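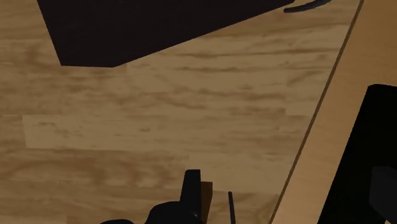
Looking out past the gripper in the simulated dining room.

Telcombe Rooms: progress report on the clearing arm
Monday, October 2, 2023

Hello all, and thanks for being patient with me over this one. I know it was meant to reach you before the summer bookings finished, but August was August and I was on the late shift more than I was at my desk. Anyway, we've got plenty to tell you!

Quick reminder for anyone new to the Trutbridge fund: you gave us £3000 to find out whether a robot arm could take on some of the end-of-day clearing in our hired rooms, and what that would mean for the five of us who do it now. We're still in the simulator. No arm has set foot (well, base) in the building, and I'd like to keep it that way until the crew are happy.

What we've been working on

We started with chairs. We have 564 of them across the site and every single one has to be checked at night, which means bending down and looking under tables when your back has already done a full shift. People leave all sorts on the seats. So Nattawut Khamphan, who set up the simulated room for us, made that the first job: get the gripper over a chair, pick up whatever has been left there and put it in the collection tray.

The practice item is a plain black cylinder. I did ask for something more exciting, but Nattawut wanted a simple shape first and he was right. By the end of August we had done 1284 practice runs. The arm is good at getting to the seat when it has a clear way in from the side. It's a lot less good when the chair has been left at an angle and the back rail is in its path, and those are exactly the chairs we get after a children's party. 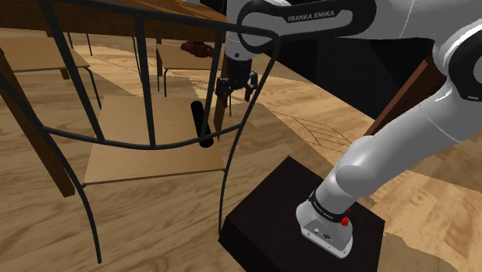 The backs have given us more bother than the picking up, if I'm truthful. Our first plan had the arm going over the top every time. On a fair few runs it touched the rail on the way down and the safety stop kicked in, and then the run was over and we had to reset. Nattawut has since added a second approach, and the software now chooses between the two before the arm moves. I sat with him for an afternoon watching runs back to back and I could mostly guess which one it would choose, which made me trust it more than any chart would have done.

We also tried the Dalano planner for a fortnight. It was quicker to set up but we couldn't see why it picked the routes it did, and the crew didn't like that at all, so we've gone back to our own. The trial cost us nothing apart from time.

What the crew think

I promised you proper feedback and you're getting it, warts and all. Everyone came to the two viewing sessions in the Hughes room, and I paid them for the hour out of the grant (it's in the accounts sheet). The first thing they asked was whether hours would be cut. I said no, and I'd like that in writing from management before the next stage - please treat this as me asking formally!

The second thing was lost property. At the moment whoever finds a purse or a phone writes it in the book and signs for it. If the arm finds it, who signs? We've agreed that the arm only ever puts things in the tray, and a person goes through the tray and fills in the book. That takes some of the time saving away again, but people want their things back and somebody has to be able to say where they turned up.

There was a good argument about coats and scarves too. Soft things bunch up, and half the crew would sooner the arm left them alone and flagged the chair. We're going with that for now. It does mean one of us still walks the room, though with a list of chairs to go to instead of looking at the lot.
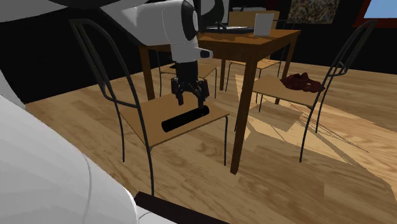 What it changes day to day

My best guess at the new evening: one person starts the arm and stays in the room with it, wiping tables and doing the bins, then checks the tray and the flagged chairs. The bending goes down a lot. The waiting about goes up, and one or two of the team have said they'd find that dull. I don't have an answer yet. Swapping halfway through the shift might help, and we'll try it on paper with the November rota.

Training is the other big one. Two of the crew want to learn to start and stop the arm properly, and Nattawut has offered to teach them on the simulator on quiet mornings.

What's next

More runs with chairs left at odd angles, then a first go at a second practice item. After that I'd like to bring in someone from outside to look at the safety side before we talk about hiring an arm. I'll need a decision from you on the written promise about hours first, so could that go on the agenda for your next meeting? I can come along in person, any day except a changeover day.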